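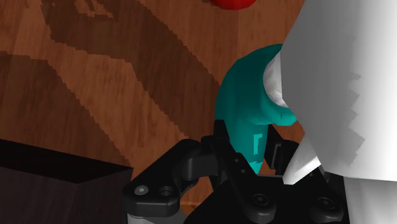 Fig. 1. Shadows falling across wood grain (computer render). Look at the stepped edges.

Week 4: Shadows, and why they're so hard to fake

Right, grab a coffee, because I get a bit carried away with this one. I've taught the lighting unit at Stasden for a good while now and shadows are still my favourite part of it (my family are very tired of hearing about them at barbecues).

Start with real ones. A lamp with any width to it gives you two regions: the umbra, where the whole lamp is blocked, and the penumbra, where only part of it is. The penumbra is that soft grey fringe. Stick your hand close to the desk and the fringe nearly vanishes, lift it up towards the lamp and it spreads out like spilt tea. Please do try this at home before the tute, it takes two minutes and half the questions I get answer themselves!

Now for the computer version. The usual cheap trick is a shadow map. You render the view from the light first and store only the distance to the nearest surface at each pixel, then you render from the camera and ask, for every point, whether something sits closer to the light. Lovely idea. The trouble is that the map is a grid with a fixed number of cells, so if one cell gets stretched over a big patch of table you see its corners. That's the staircase in Fig. 1.

Some sums. Say the map is 500 cells across and covers a floor 200 cm wide. Each cell is 0.4 cm, and you'll spot that from a normal viewing distance. Go to 2125 cells and you're down to just under 0.1 cm, but you've paid for it with eighteen times the memory. Have a go at the same sum for a floor 73 cm wide and bring your working.

Ways of softening the steps, in the order I'd try them:
- fit the light's view tightly to what the camera sees
- blur the lookup (percentage-closer filtering, Lahtinen notes p. 73)
- split the map into cascades, fine up close and coarse far away

Bias and "shadow acne" I'm saving for after the June break.

Related handouts
Week 3: Colour and the warm lamp problem
Week 5: Acne, bias and peter-panning
Lab sheet: The Coster box
Drokon render queue, how to book

Lighting and Rendering, Stasden | Questions to the unit forum | Back to top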